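Stripes, Ferns and Other Household Arguments

I have been thinking about patterns, and specifically about how many of them can share a small space before somebody has to move out.

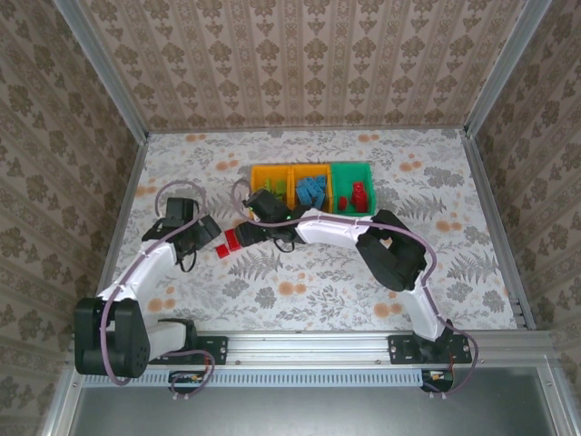

Munther Majali's view is that if you have damask going up the walls you should put something plain on the table, and that anyone who adds ferns has stopped decorating and started collecting. He has painted every room he ever lived in the same shade of white, so I take this as I would take dietary advice from a man who eats only rice.

But he has half a point, and I have spent most of April being annoyed by it.

Let me defend the damask first. Beige paper with brown motifs in vertical stripes is what my grandmother had in her front room, the room we weren't allowed into unless someone had died or gotten engaged. I grew up associating it with hard candy and whispering. I hated it until I was thirty or so, and then one morning I was standing in a wallpaper store with a roll of the stuff under my arm and no clear memory of picking it up. The roll was a discontinued Vinholm. There were 2 left. I bought both, and a tub of paste, and drove home feeling like I'd gotten away with something.

What the paper does well is stripes without being stripes. The flowers and curly bits line up into columns, so a low wall looks a little taller, and your eye has somewhere to go while you're waiting for the kettle. What it does badly is corners. You come around a corner with a repeating motif and you will find, every time, half a flower meeting the wrong half of another flower. I tried trimming. I tried overlapping. On one corner I ended up with a thing that looks like a cabbage.

So I now have strong feelings about metal trim. A thin silver strip where two walls meet is not something my grandmother would have allowed (she believed in wood, preferably dark, preferably dusted by me), but it settles the cabbage question for good. The pattern runs up to the strip and stops. On the far side it starts over. Your brain forgives it completely. I've bought two lengths for the hallway and they have been leaning against the radiator ever since, which is a stage every project of mine goes through.

Now the ferns. The usual rule says that two patterns can live together if one is big and one is small, or if they share a color. I've read this in so many magazines that I stopped wondering if it was true. Pale gray with gray fronds and the odd soft orange flower shares very little with beige and brown, unless you count a general air of being somebody's aunt. And I like it anyway! I think it works for the same reason my cousin's marriage works – they both talk constantly and neither one is loud.

It also hides crumbs. I mention this as a person with a white table, who wipes it down after breakfast and again after looking at it. A leafy print with dotted flowers will absorb toast, pencil shavings and small amounts of jam without comment. The drawback comes when you drop something you want back. I lost an earring back on a flowery cloth last winter and found it with my elbow.

What really pulls your attention against all that foliage is anything small and plainly colored. Put one little red block in front of it and everything else goes quiet. I tried this at home with a red eraser, moving it around the kitchen like a lunatic, and it held up everywhere except beside the tomatoes.

I told Hala Masri I was thinking of covering my table in something leafy to go with the Vinholm. She asked if the curtains were staying. The curtains have birds on them. I had forgotten about the curtains, in the way you forget about a noise, and I've been looking at them with suspicion all week.

For now the second roll is still in the closet, the hallway corner is still bare, and I have a sample of gray fern paper taped to the table with the edges curling up. I'll give it until the end of the month. The birds can stay if they behave.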